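Notes from the touchline: the under-tens, the away trip and the new offside plan

Good morning from a very damp Kotuvberg, where the lower pitch has more or less turned back into a pond and the upper one isn't far behind it. Thank you to everyone who wrote in after the last newsletter. I did read all of it, even the long one on the subject of corner flags.

There is quite a lot to get through this time, so put the kettle on.
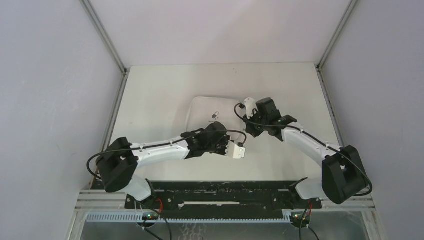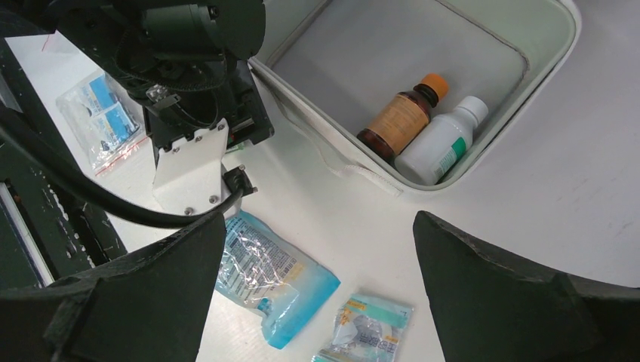 Will the first team still play three at the back now that Gorel have beaten us by doing the same thing better?

For the next few matches they will, and Halima Okonkwo has been very clear on the point. She told the players on the bus home that one bad afternoon was not going to send her back to a flat four, and that the trouble against Gorel came from the wide players getting caught too high up the pitch when we lost the ball. If you were there you'll remember the second goal, when their winger had so much grass in front of him he could have stopped to admire it. Halima wants the wingbacks to take turns going forward, so that one always stays home, and she wants the middle center back to do a good deal more talking. She has said she'll look at it again after the Akinola match in March, and I think that's fair.

For those of you who missed it, the final score at Gorel was 3-1, and I'd say we earned the one. It came from a throw-in we've been practicing since the fall, flicked on at the near post and bundled over the line by a combination of knee and goalkeeper. Lino Donati is claiming it. The referee gave it to Lino as well, so it goes down as his eighth league goal of the season, and I'm told he has already let his mother know. We had a good spell after that, right up to the break, and hit the crossbar from a free kick that deserved better. The second half was theirs, though, and I won't pretend otherwise. Their number 5 won everything in the air and we kept on sending it up there to him like a gift.

Now, Akinola. They come to us on a Saturday, kickoff at three, and they have the best away record in the league by some distance. They've let in very few goals on the road and they tend to score late, so please don't leave early to beat the traffic on the bridge road (you know who you are!). They sit deep for an hour, they let you have the ball in places where it does you no good at all, and then they bring on two quick forwards when your legs have gone. We drew with them earlier in the season and I still think we should have had a penalty, but I've written that down in these pages enough times already.

What I'd love to see is a bit more patience from our own side and, if I may say so, from our own end of the ground. The groans when we pass it backward do reach the players. I watched our left back, who is only 18, play a perfectly sensible ball to the keeper in the last home match and then look as though he'd broken a window. He's had a lovely run of games since coming up from the youth side and he reads danger early, which you can't really teach. Give him a cheer when he keeps it simple.

On the injury front the news is mixed. Our captain is back in light training after that ankle knock and ought to be on the bench for Akinola. The hamstring strain picked up in the warm-up at Gorel is going to take longer, and Halima doesn't want to guess at a date. That leaves us thin in midfield, and it probably means Lino dropping a little deeper than he'd like. He can do it — he played there for most of last year — but it does take him away from goal, and we haven't exactly been drowning in goals.

The under-tens had a far happier weekend than the grown-ups. They played a round robin over at Itex and came home muddy and very loud, with two wins and a draw to show for it. The draw was the best match of the lot, end to end from the first whistle, with our goalkeeper pulling off a save low to her right that had parents from both sides clapping. They go again next month and could use one more driver with room in the back for the goals and the bag of balls.

A word on the floodlights, as several of you asked. The appeal has reached 4,000 dollars, which will cover the two poles on the road side, and work can begin once the ground is firm enough to get a truck across it. Evening training stays on the school field until then, starting at six-thirty. Please park on the far side by the hedge and leave the gate clear.

The table is tight enough that I'd rather not look at it every day, though of course I do. Win against Akinola and we go above Gorel if they slip up at Itex. Lose and we're back in the crowd in the middle, looking over our shoulders. We've a bad habit of starting slowly at home, and I'd settle for getting to halftime level.

Gates open at two. The soup will be tomato again, and there are still a few scarves left in the old colors if anyone wants one before they're gone.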